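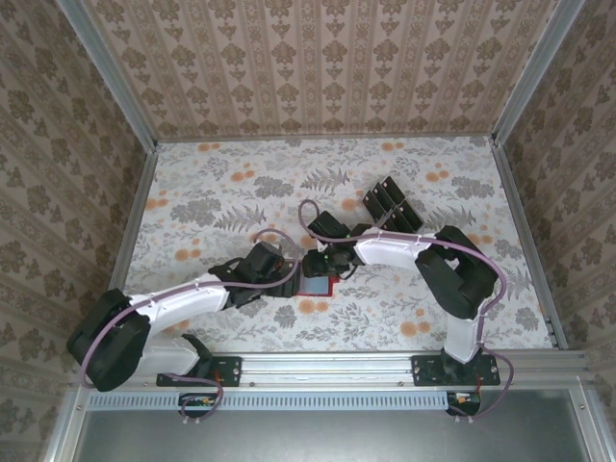

Temps de lecture : 4 min

Visite chez Stavent : le kit à deux bras Nalura

Compte rendu de la visite du 18/07/2026

Stavent occupe le fond d'un bâtiment partagé, après le quai de chargement. L'entrée visiteurs est de l'autre côté, ce que le plan envoyé avec l'invitation n'indiquait pas. Nous étions six, surtout des gens de petits ateliers et deux enseignants de lycée technique. Café, badge, puis directement la démonstration, sans film de présentation.

Le Nalura est un kit de manipulation à deux bras. Les bras sont posés côte à côte sur un rail en aluminium, chacun sur sa platine noire vissée, et travaillent vers le centre d'une petite enceinte. Sur le poste que nous avons vu, le fond et les côtés étaient tapissés d'un motif damassé brun sur beige, et le sol imprimé de fougères grises et de fleurs orange. Un bac rouge peu profond était posé sous les pinces, avec plus loin un support noir à compartiments.

Todor Berisha menait la démonstration. Il a commencé par le montage, et c'était une bonne idée : les questions de la salle portaient presque toutes là-dessus. Chaque bras se fixe sur le rail par sa platine, le câble remonte le long des segments jusqu'à la pince. Les câbles sont lilas et forment de grandes boucles au-dessus des pinces. J'ai demandé s'il existait une gaine ou des clips. Il y a des clips en option, vendus par sachet, et Stavent conseille de laisser du mou au poignet.

Les petites cartes électroniques sont montées sous les platines, sans capot. Pour un labo, cela passe. Dans mon atelier, avec la poussière de ponçage, il faudrait fabriquer quelque chose. Berisha a noté la remarque et parlé d'un boîtier prévu pour février, sans s'engager sur le prix.

Côté logiciel, on enregistre un geste en guidant les bras, puis on le rejoue. L'interface s'appelle Kivon et tourne dans un navigateur. Elle est sobre, les menus sont en anglais, la traduction française n'est pas terminée. On peut nommer les positions, les recopier d'un bras à l'autre et régler la vitesse séparément. La fonction que j'ai trouvée la plus utile est la zone commune : on y interdit à un bras d'entrer tant que l'autre n'en est pas sorti. Quand les deux pinces doivent se retrouver au-dessus du même bac, on comprend vite l'intérêt.

Le kit de base comprend les deux bras, le rail et la licence Kivon. L'enceinte est en supplément, tout comme la caméra de poignet, facturée 400 euros par bras. La maintenance passe par Vukčević, qui tient aussi le stock de pièces. Les doigts de pince sont considérés comme des consommables et Stavent recommande de les contrôler tous les 1 000 cycles. Le contrôle est visuel - on cherche du jeu à la fixation et des marques sur la face intérieure.

La deuxième partie était consacrée à cette caméra. Elle regarde entre les doigts, des pièces jaunes en forme de coin, et montre donc en permanence leur écartement et ce qui se trouve devant eux. Pendant un déplacement, le motif du tissu se brouille un peu. Je l'ai signalé, on m'a répondu qu'il fallait marquer une pause avant toute mesure, et que Kivon permet d'insérer cette pause dans la séquence.

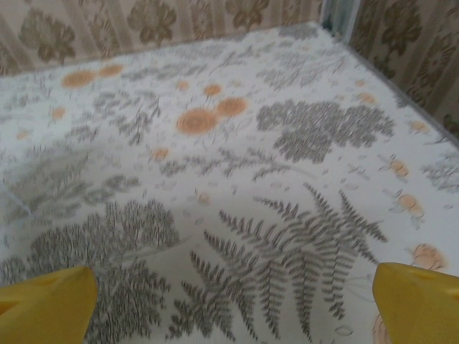
Gerrit Martens trouve que la caméra devrait être comprise dans le kit de base, et que sans elle on règle les approches à l'œil, penché sur l'enceinte, ce qui fait perdre une bonne part du temps gagné ailleurs. Il a ajouté que deux vues, une par bras, lui suffiraient et qu'il se passerait volontiers de l'enceinte.

Je suis d'accord sur le premier point, moins sur le second. Des parois fixes autour du poste évitent que le fond change dès que quelqu'un passe derrière.

Points à éclaircir avant de demander un devis :
- charge admissible bras tendu (la fiche ne donne que la valeur bras replié)
- délai de Vukčević pour un échange de pince
- possibilité d'un rail plus long, pour écarter les platines
- licence Kivon par poste ou par établissement

La fiche technique papier est à l'accueil de l'atelier, dans le classeur gris. Stavent prête le kit 2 semaines contre caution, transport à notre charge à l'aller comme au retour. J'ai demandé les conditions écrites et je les ferai suivre dès réception.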